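Gilani Translation Fund
Second progress report: Iltska cycle, volumes two and three
Submitted by Hitholm Editions
Prepared by Ourania Triantafyllou, series editor

Period covered

This report covers the work since our first report in August. It follows the order of the work plan in the grant agreement. Spending is reported on the separate form.

Summary

The translation of volume two is finished and has been through its first edit. Volume three is drafted up to the end of chapter 20. The cover for volume two is approved. The reader's guide is behind the schedule we gave you, and we are asking to move its delivery to the next period. We are not asking for any change to the total grant.

Translation

Naveed Hayat delivered the full draft of volume two on the date agreed. I edited it against the original and sent it back with queries, most of them about names and forms of address. He has answered all but a few. Those left over concern the river songs in the middle section, which rhyme in the original and carry clues to the plot. In volume one the songs were put into plain unrhymed lines. Readers of volume one did not complain, but two reviewers said the songs read flat. Naveed has now tried a loose half rhyme for volume two, and I think it works better. We have decided to keep it and to revise the songs in volume one if that book is reprinted.

Volume three is slower going. The author changes narrator after chapter 12, and the new narrator speaks in a country dialect. We agreed early on not to use any existing English dialect for her. Naveed is using short sentences, a small set of repeated phrases and some older verb forms. The first two chapters in this voice were rewritten more than once before we settled on it. The later chapters have come in faster.

The name list is now shared across all three volumes. It includes people, places, titles, animals and the months of the invented calendar. Two spellings in volume one turned out to disagree with the author's own notes, which her agent sent us after publication. We will keep the published spellings in the story text and explain the matter in the reader's guide.

Rights

The option on the short story collection was due to run out during this period. We have extended it. The collection is outside this grant and no grant money was used. I mention it because one of the stories takes place between volumes two and three, and we would like to print it as an extra at the back of volume three. The agent has agreed in principle. We are waiting for the written permission and will send you a copy when we have it.

Cover and interior design

The volume two cover uses the art from the original hardcover, as volume one did. The designer had to move the title down to keep it clear of the heron's wing, and the spine lettering was made larger after booksellers told us that volume one was hard to read on the shelf. The author has seen the cover and approved it.

The map at the front has been redrawn in English. The original map leaves out three villages that are named in volume two, and we asked whether they could be added. The author marked their places on a copy by hand. The new map will appear in volumes two and three.

Printing

Grimico will print volume two. The first run is 4000 copies, the same as volume one. We got a quote for a larger run, but the saving on each copy did not justify the storage. The paper is the same stock as before. The proofs are expected early in the next period and I will check them together with Naveed.

Of the first run of volume one, 1000 copies remain in the warehouse. We plan to offer them with volume two at a joint price for the launch.

Outreach

The agreement asks for public events in each period. We held three. The first was a reading at a public library, with Naveed reading from volume two and a discussion after it. The second was a translation workshop for students, who worked from a literal version of one page and compared their results. No knowledge of the original language was needed. The third was an online talk on fantasy series in translation, and the recording is on our website.

Attendance at the library reading was lower than we hoped. It clashed with the end of the school term. The workshop was full and had a waiting list, and we will run it again. For the repeat we would like a longer session, as the students had little time left to talk about their versions.

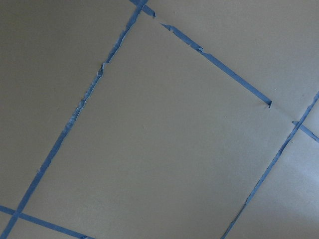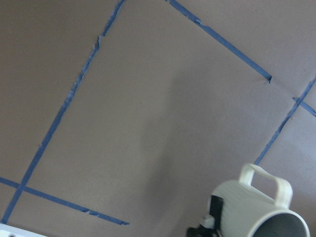
Blue tape on a flat surface, both views.

Reader's guide

The guide was planned as a free download, to be ready at the same time as the volume two text. It is half written. The glossary and the list of characters are complete. The essay on the author's sources is not started, as the scholar we had asked withdrew in order to finish a book of her own. I have spoken to a possible replacement and expect an answer soon. If that falls through, I will write a shorter piece myself from the interviews the author has given.

We ask that the delivery date for the guide be moved to the end of the next period. The fee set aside for the essay has not been spent and stays in the budget under the same heading.

Work in the next period

Check and pass the volume two proofs
Publish volume two and hold the launch reading
Complete the draft of volume three and begin the edit
Get written permission for the extra story
Repeat the student workshop
Finish the reader's guide and put it online

Attachments

Sample chapter from volume two, edited
Current name list
Approved cover
Print quote from Grimico

Please send any questions on the text or the schedule to me at the Hitholm office. Questions on the spending form can go to the same address.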